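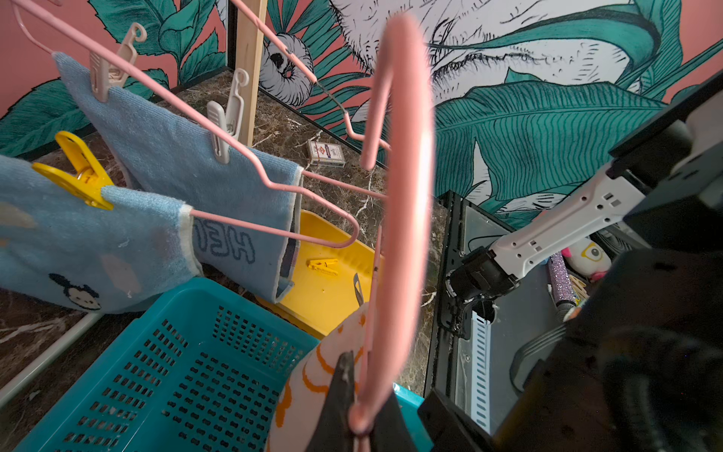
Rilwood heated airer, the three-tier one, had it since December. Short version – good airer, annoying feet. Bought it because our place gets no sun on the back side and the dryer was eating the power bill. Paid $279 at Bosman, which is a lot for a rack. Before this it was all coated wire hangers and pegs, a light blue towel clipped up by two plastic clips, that sort of thing, and it works fine in summer. July, forget it. Towels smelled like a wet dog by day two.

Setup took me 30 minutes, mostly becuase the instructions are drawings with no words. Legs click out, wings fold up, plug in. Cord is short. You'll want a power point close by.

Heat is gentle. Bars get warm, never hot enough to worry about. T-shirts and undies overnight, easy. Jeans need turning once, waistband down. Thick towels are the weak spot, have to spread them over two bars or the fold stays damp. Put an old sheet over the top and it's a different machine – the cover Rilwood sells is $70 and I can't see what it does that a sheet doesn't. 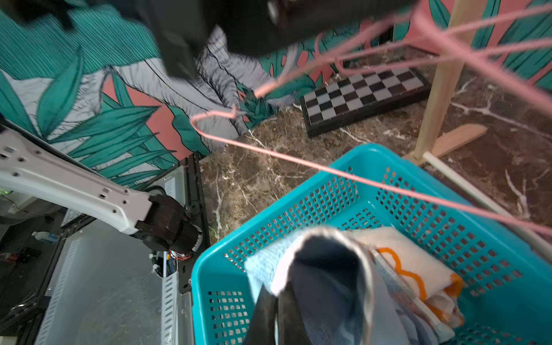 Does it replace a dryer? For two people it does, as long as you wash small loads and don't need anything in a rush.

Bad bits. Feet caps fall off every time I drag it accross the tiles, lost one already. Emailed Lernard (they do the spare parts), got a reply from Ľubomír Kubíček who posted out a set of four free. Good bloke. Timer only goes in fixed steps and beeps when it finishes, at 3am, loud. No way to turn the beep off that I've found.

Looked at the Gramix too. Cheaper, but wobbly in the shop and the wings sagged.

Would buy again, on sale. Four stars.

Sun 13 April

Print this page
E-mail this to a friend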